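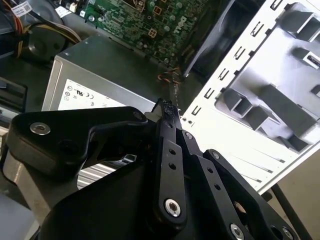
Hilta 622 Refurbished Desktop Tower

Product page last revised April 25, 2020

Overview

The Hilta 622 is a business-class desktop tower, taken back at end of lease, stripped, cleaned, tested and resold with a one-year parts warranty. It is sold as a complete base unit with no monitor. Keyboard and mouse are optional. Units are supplied in two grades. Grade A has light wear on the side panels only. Grade B may have scratches, a replaced front bezel or the outline of an old asset tag. The parts inside are held to the same standard in both grades.

The unit is meant for office work, point-of-sale back rooms, library terminals and light drafting. It is not recommended for video editing or for any job that needs a graphics card with its own power lead. The supply has no spare connector for one.

Specifications

Form factor: mid-size tower, steel chassis
Processor: four-core, socketed, fitted with stock cooler
Memory: 8 GB fitted, 32 GB maximum, matched pairs preferred
Storage: 256 GB solid state drive, new; one empty 3.5 inch bay
Power supply: internal, 100 to 240 V AC, auto-ranging
Network: gigabit Ethernet, rear; no wireless
Video out: two digital ports, rear
USB: four front, six rear
Operating system: none, or installed to order

Refurbishing process

Each tower is opened and blown out with filtered air. The old drive is pulled and destroyed, and a certificate is available if the seller of the lease asked for one. The cooler is lifted, the old thermal compound is wiped off, and new compound is applied before the cooler goes back on. Fans are replaced if the bearing is noisy at any speed. The board battery is always replaced.

Memory is tested overnight. The supply is checked under load at both ends of its input range. A unit that restarts during the load test is not repaired and retested. It is broken for parts.

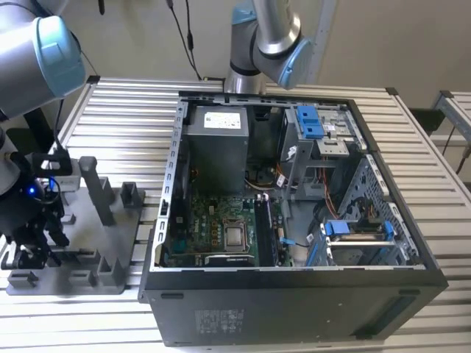 Firmware is updated to the last version issued by the board maker, and all setup passwords are cleared. Boot order is set to the internal drive first. Customers who boot from the network should change this on arrival; the setting is kept when mains power is removed.

Opening the case

Disconnect the power cord and wait one minute. Lay the tower on its side with the removable panel facing up. Remove the two thumbscrews at the rear edge, slide the panel back until it stops, then lift. Do not pry at the front edge, where the panel hooks under the bezel. Replacement thumbscrews are sold in bags of 100 and 200 under the Nokside hardware listing.

Adding memory

Fit modules in matching slots, starting with the pair farthest from the processor. Press down evenly until the latch closes. If the unit beeps three times and shows no picture, one module is not fully seated. Mixed speeds will run at the speed of the slowest module.

Known issues

The front audio jack on early boards is quiet. This is a wiring fault in the bezel cable, and the later cable (Sunasano type 2) corrects it. We fit the later cable when we have stock, but we do not guarantee it.

Some units show a wrong date on first start. Set the clock once and save. If the date is lost again after the cord has been unplugged, report it as a battery fault.

Shipping and returns

Towers ship from the Vallejo warehouse, one per carton, with molded end caps. Orders placed in May may be delayed by the yearly stock count. Returns are accepted within 30 days in the original carton. Units returned with the tamper label cut are still covered, provided that only memory or storage has been changed.

Bulk orders and questions about drive certificates go to Iona Kerr in the trade sales office. Please quote the serial number on the rear of the chassis.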